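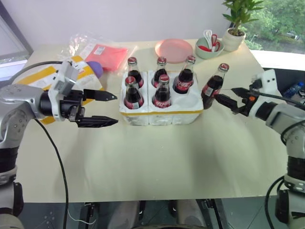

클락스테드(Clakstead) 유리용기 공장 견학 기록

2022년 3월 10일, 클락스테드의 유리용기 제조 공장을 견학하였다. 견학 범위는 원료 투입동, 용해로 외부 통로, 성형 라인, 서랭로, 검사실의 순이며 포장동은 설비 교체 공사로 제외되었다. 이하는 현장에서 들은 설명과 배포 자료를 공정별로 정리한 것이다.

1. 원료

주원료는 규사, 소다회, 석회석이며 여기에 파유리(컬릿)를 섞는다. 파유리는 자체 공정에서 나온 것과 외부 회수품으로 나뉘고, 외부 회수품은 클러크니스(Clurkness) 선별장에서 철도로 들어온다. 회수품의 가장 큰 문제는 도자기와 내열유리 조각이다. 용융 온도가 달라 녹지 않은 채 제품 벽에 박히고, 그 주변에 응력이 집중된다. 선별장에서 광학 선별을 한 차례 거치지만 공장에서도 투입 전에 시료를 채취해 다시 확인한다. 시료 채취 주기는 화차 단위이다.

파유리 비율을 올리면 용해 에너지가 줄어드는 대신 색조 관리가 어려워진다. 무색 병 라인은 녹색과 갈색의 혼입 허용치가 매우 낮아 비율을 보수적으로 잡는다고 한다. 구체적인 배합비는 공개하지 않았다.

2. 용해

용해로는 축열식 횡화염로이다. 통로에서는 관찰창을 통해 화염 방향이 바뀌는 것만 볼 수 있었다. 전환 직후 수십 초간 소음이 뚜렷하게 달라진다. 내화벽돌은 유리 액면 높이에서 침식이 가장 빠르며, 해당 부위는 외부에서 송풍 냉각한다. 다음 개수 공사는 11월로 예정되어 있다.

용융 유리는 포어하스를 지나며 온도가 균일해진 뒤 전단날에 잘려 곱(gob)이 된다. 견학 당일 생산 품목의 곱 중량은 290g이었다. 중량 편차는 플런저 높이로 보정하는데, 교대 직후에는 보정 빈도가 높아진다고 한다.

3. 성형

성형기는 12섹션 IS 머신이다. 탄산음료용 병은 블로앤블로 방식, 입구가 넓은 용기는 프레스앤블로 방식으로 만든다. 블로앤블로는 병목을 먼저 성형한 다음 공기를 불어 예비형(패리슨)을 만들고, 이를 뒤집어 본형으로 옮긴 뒤 최종 형상으로 분다. 두 번째 취입 전의 재가열 시간이 벽 두께 분포를 좌우한다. 재가열이 짧으면 예비형과 본형의 경계에 물결 모양의 자국이 남는다.

탄산음료용 병은 내압 때문에 몸통 단면을 원형으로 유지하고, 어깨와 바닥 모서리의 곡률을 크게 잡는다. 라벨이 붙는 구간은 병끼리 부딪칠 때의 긁힘을 줄이도록 위아래 접촉부보다 지름을 약간 작게 설계하는 경우가 많다.
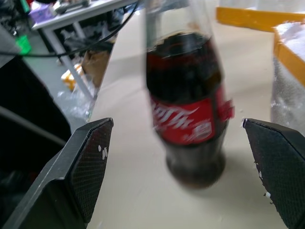 바닥면에는 널링이라 부르는 잔 요철을 둔다. 갓 성형된 병이 컨베이어에 닿을 때 접촉 면적을 줄여 열충격에 의한 미세 균열을 막기 위한 것이다. 금형 번호도 바닥 부근에 점 형태로 새겨지며, 검사기가 이를 읽어 불량이 나온 금형을 역추적한다.

금형은 주철제이고 외주 업체 스토야노비치(Stojanović)가 제작과 보수를 맡는다. 금형 도포유는 작업자가 면봉으로 바르는 수작업이 아직 남아 있다. 도포 직후의 병 몇 개는 자동으로 배출된다.

4. 서랭과 표면 처리

서랭로 진입 전에 산화주석계 열간 코팅을, 출구에서 폴리에틸렌계 냉간 코팅을 한다. 서랭로 통과 시간은 96분이다. 잔류 응력은 편광 장치로 확인하며, 기준 시편과 간섭색을 비교하는 방식이라 판정에 숙련이 필요하다. 출구 쪽 측면에 서면 열기는 거의 느껴지지 않는다.

냉간 코팅이 과하면 라벨 접착이 나빠진다. 회수 세척을 반복하는 병은 세척액에 코팅이 벗겨지므로 열간 코팅의 의존도가 더 크다.

5. 검사

검사실에서는 내압, 수직 하중, 열충격, 용량을 시험한다. 내압 시험은 물을 채워 가압하는 방식이고, 파손 후에는 파편을 맞추어 기점을 찾는다. 기점이 안쪽 면이면 이물이나 기포, 바깥 면이면 접촉 손상을 우선 의심한다. 시험실 벽에 파단면 표본을 유형별로 고정한 판이 있었는데, 설명문이 꼼꼼해서 이번 견학에서 가장 참고가 되었다.

자동 검사 라인은 입구 평탄도, 벽 두께, 몸통의 기포와 이물을 차례로 본다. 검사 장비 관리 시스템은 멜리(Melley)로 부르며, 섹션별 불량률을 성형 쪽 화면으로 되돌려 보낸다. 보관 중인 관리 시편은 186개이고 교대마다 한 벌을 흘려 검출 여부를 기록한다.

6. 견학 관련 사항

안전화와 보안경은 현장에서 대여한다. 성형 라인에서는 귀마개를 착용해도 해설이 들리지 않으므로 배포 자료를 미리 읽어 두는 편이 낫다. 용해로 통로와 성형 라인은 촬영이 금지된다. 소요 시간은 질의응답을 포함해 세 시간 남짓이었다. 세척 후 강도 저하에 관한 질문에는 추후 자료를 보내 주겠다는 답을 받았고, 받는 대로 이 글에 덧붙일 예정이다.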